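Checking and replacing the fingers on a hand-held gripper

These notes cover the hand-held gripper tool we use for recording pick and place work at the small cell. They apply to the Trekix body with printed fingers. If you have the older Rirow body the steps are much the same, but the screws are a different length and the mounting base comes off from the back.

Allow 21 minutes for a straight swap if the spare fingers are already cleaned up. A first attempt will take longer.

What you need

Spare fingers, left and right. They are not interchangeable.
2 mm hex key, long arm if you have one
Small flat file or a strip of fine abrasive paper
Lint-free cloth and isopropyl alcohol
Feeler gauges
A flat, light-coloured table
A few objects with rounded sides for the grip check

Before you start

Stop recording and close the session properly. If you pull the cable with a session open, the last file will be left without its index and you will have to rebuild it. Lay the tool on its side with the trigger facing up. Don't stand it on its fingertips, even for a moment, as the whole weight then goes through the mounts.

Write down the current opening value from the setup page. Ours normally reads 1899 with the fingers fully open. You will want the old number to compare against later.

Inspecting the fingers

Wipe both fingers down first. Dust in a print line looks very much like a crack, and a real crack can hide under dust. Use the cloth and a little alcohol, then let them dry.

Hold the tool over the table under a good light and look at the upper face of each block near its top edge. That is where ours tend to go. Run a fingernail across any line you find. If the nail catches, or if the line opens when you press the tip lightly, replace the finger. If it does neither, mark both ends of the line with a fine pencil and look again at the next check. A line that has grown past its marks means a new finger.

Next look at the gripping face. It should be flat right across. Slight polishing in the middle is normal. A hollow you can feel needs attention, and anything that will take a 0.2 mm feeler under a straight edge is too worn to keep.

Last, check the round holes for ovalling. Put the screw in by hand and rock it. There should be no side play.

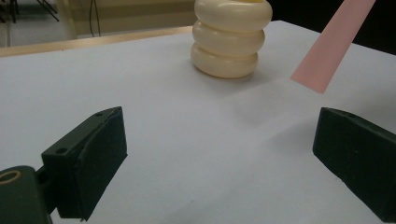
Fingers open over the check table. Note the thin line on the upper face of the left block, near the top edge.

Dark green plastic makes hairlines hard to pick out. Tilt the block until the light runs across the face and go slowly. We have asked Polat for the next set in light grey.

Removing the old fingers

1. Open the gripper fully and lock the trigger.
2. Support the finger with your free hand and slacken both screws by half a turn.
3. Take the screws out one at a time. Keep them in order, as the lower one is shorter.
4. Slide the finger off its base in a straight line. If it is stuck, warm it in your hand for a minute and try again. Do not lever it with a screwdriver.
5. Check the base. Look for white stress marks on the plastic and for any movement in the metal-coloured ring set into its face. If the ring turns when you push it with a thumb, the base needs changing as well.

Do one side completely before you begin on the other.

Fitting the new ones

File off any lip left along the bottom edge of the print. Two or three light strokes will do. Don't touch the gripping face with the file.

Slide the finger on until it seats, fit the shorter screw first, then the longer one, and nip them up evenly. Hand tight with the short arm of the key is enough. The Silport inserts in our bases pull out easily, and once one has gone the base is scrap.

Close the gripper slowly. The two faces should meet along their full height. If they touch at the tips and gap at the root, slacken both screws on one side, close the gripper gently, and tighten again with the faces held together.

Resetting the opening value

Go to the setup page, open the gripper to its stop and press Store. Close it and press Store again. Compare the open reading with the one you wrote down. A difference of up to 12 counts is fine. If it is more than that, one of the fingers is not fully seated.

Grip check

Put something rounded and stacked on the table, such as a set of toy rings, and pick it up from the side. Hold it for a slow count of ten. It should not turn or creep. Then try something thin and flat. Thin pieces show up a bad tip alignment that rounded ones will hide.

Do this check with the camera running and watch the recording back before you put the tool into use. Both fingers should sit in the lower corners of the view, and the open space between them should be clear. If one side has moved inwards since the last recording, check its seating.

Label the old fingers with the month they came off and keep them in the drawer until the new pair has done a full week.

Comments

printbed_paul: What infill are you using? Ours split in the same place at 30 per cent.

site author: 60 per cent with four walls. Layer direction made more difference than infill for us. Lay them on their side.

mk_bench: The warming tip worked, thanks. Mine had been on since December and would not shift.

tolly: Is there any harm in a drop of thread lock on the longer screw?

site author: I wouldn't. Some types attack the plastic.

Related pages

Cleaning the lens on the Trekix body
Rebuilding a recording with no index
Changing a mounting base
Rirow body: screw sizes and spares list
Trigger sticks when half closed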